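机器进厨房以后

科卡米亚（Cokamia）的配餐楼，早上还不到上班的点，灯已经亮了。Ctibor Mikuš 端着咖啡站在二楼，面前两块屏幕。他以前在楼下干活，切菜、装盒、刷台面，干了七年。现在他坐着，大部分时间坐着。

“腰好了，眼睛坏了。”他说。

这就是我在这儿听到的第一句话。后来几天里听到的差不多都是它的变体。

先交代一下。Cokamia 给学校和两家医院做饭，一天 1000 份，中午之前出完。去年他们决定上机械臂，先从收台开始：碗、刀、铲子，从台面上拿走，放到该放的地方。听着简单。供应商是 Rostcombe，软件那头外包给一个叫 Javdale 的小团队。真正的机器六月才进楼，在那之前，所有东西都在屏幕里练。厨房是假的，台面是假的，水龙头也是假的。但是上班的人是真的，一天八小时盯着一个不存在的厨房。

这个部门叫“仿真组”，名字是管理层起的。楼下的人管它叫“楼上玩游戏的”。

玩游戏的有五个人，三个是从后厨调上来的。这一点 Cokamia 很得意，对外讲了很多次：没有裁人，转岗。我问过 Štefánia Bednárik，转岗是什么感觉。她想了一会儿，说像搬家，家具都没带。她原来管早班，手下一帮人，谁跟谁不能排在一起她心里有数。现在她管的是任务清单。任务一，拿碗。任务二，拿铲子，换个位置，再拿一次。机器失败了她写原因，写得比谁都细，因为她真的洗过那些碗。

她说程序员一开始把碗都摆在台子正中间。谁家厨房的碗摆在正中间？碗在边上，快掉下去的那种边上，旁边还压着别的东西。她提了，改了。提了十几回，后来他们干脆让她自己摆。

所以现在台面怎么乱，由她说了算。这活儿她喜欢，看得出来。说到这里语速快了一倍。

背景墙上那些圆点是另一回事。墙面花纹是定期换的，Javdale 的说法，让机器别去认墙，认东西。Štefánia 嫌丑。“看一天下来，闭上眼全是泡泡。”
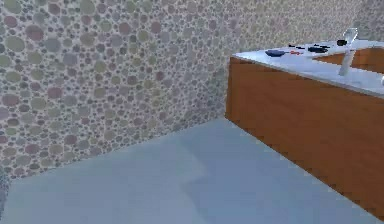 Ľubomír Rusnák 觉得这些都说得太轻巧了，他在楼下装了十几年的盒饭，他的意思是，摆碗归摆碗，可摆完碗以后呢，等机器学会了，还要谁去摆？楼上那几把椅子能坐几年，没有人给他一句准话。他也不是反对机器，重的、烫的，让它去搬，他举双手赞成。他反对的是开会的时候大家都笑眯眯的。

这话我带上楼去了。没人反驳。Ctibor 把咖啡喝完，说，他讲得对。

再说钱。转岗的人工资没降，也没涨，夜班补贴没了，因为楼上没有夜班。对 Ctibor 来说里外里少了一块。他太太高兴，晚上终于有人在家；房贷不高兴。工会谈了两轮，谈出来一个“技能津贴”，前提是通过考核。考核内容 31 项，其中一大半是软件操作，题目是英文的。三个后厨出身的人里，第一次考，过了一个。

没过的那两个，后来有人给补课。补课的人叫 Elspeth Menzies，Rostcombe 派来驻场的，本来不归她管。她把考核题一条条翻成厨房里的话，贴在茶水间冰箱上。什么叫“末端执行器”？就是手。什么叫“位姿”？东西在哪儿，朝哪边。第二次全过了。那几张纸现在还贴着，边角都卷了，沾了油。

Elspeth 自己的看法挺不客气的。她说很多厂子把自动化当成买冰箱，插上电就完了。机器来之前那半年才是要命的：流程要重新写，谁说了算要重新排，原来凭手感的事情现在要一句一句讲清楚。有的老师傅讲不清楚，不是不会，是从来没被问过。她去过一家叫 Hervieu 的烘焙厂，机器装好了放着，罩着塑料布，老师傅们照旧从旁边绕过去。

Cokamia 不想变成 Hervieu。至少嘴上不想。

下午我坐到 Ctibor 旁边看他干活。干活就是看。一段任务跑完，他判：成，不成，重来。右手放在键盘上，食指一直悬着，跟他以前拿刀的时候一个毛病，他自己说的。一天的定额是 100 段。跑得顺的时候闷，不顺的时候急，反正没有舒服的时候。他最烦的是那种差一点的，手伸过去了，位置也对，就是不下去。你在屏幕前面跟着使劲，肩膀都绷着，使了也白使。
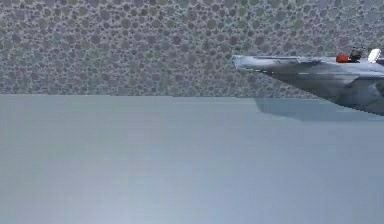

他说刚上来那阵子老想伸手进去帮一把。现在不了。现在看到不对，先记，再往回翻，看是从哪一步开始歪的。这个习惯带回家了，儿子打翻牛奶，他第一反应是问，你胳膊刚才从哪边过来的。

不过有些东西屏幕里没有。他列给我听：味道没有，响声没有，地滑不滑不知道。后厨出事之前一般是先听见的，锅盖的声音不对，或者突然谁都不说话了。楼上太安静，五个人五副耳机。Štefánia 试过放收音机，放了两天，有人投诉，关了。她现在午休一定下楼吃饭，跟原来早班的人挤一张桌子。一开始他们还让座，像对客人。这个她受不了，骂了一顿，好了。

楼下也在变，只是没人给起名字。机器进来以后，台面之间的过道放宽了，调料架挪了两次，刀必须放回固定的位置。以前随手一搁的事，现在有规定，墙上画了线。Ľubomír 说他干了半辈子，头一回觉得自己是在给一条胳膊打下手。但也得承认，地方宽了，撞人的少了。他承认得很慢，隔了一天才跟我补上这句。

厂方怎么讲？我约了运营负责人 Cristóvão Frade，约了三次，见到了半个小时。他不绕弯子：招不到人。早班四点开工，招工启事挂着，来面试的人听完时间就走。机器是拿来填那些空位的，不是拿来换现有的人的。我问能不能写下来，写进合同。他说在谈。我问谈到什么程度了，他说，在谈。

2019年9月25日，工会和厂方又坐下来一次，桌上就两件事：楼上岗位保几年，夜班补贴怎么折。我在走廊里等到六点多，出来的人脸色都还行。第一件事，有一个数了，不肯告诉我，说要先跟大伙儿讲。第二件事推到下回。

Ľubomír 没去开会，他那个点要赶晚餐的单子。我下楼找他的时候他正擦台子，一手抹布一手喷壶，机械臂停在旁边，断了电，他连它那块也一起擦了。

我问他要是楼上再空出一把椅子，去不去。

他说要看椅子什么样。又说，先把那个考试的纸给他复印一份，他回家看看，又不花钱。

Ctibor 第二天就给他印了，还印多了一份，双面的，装订反了。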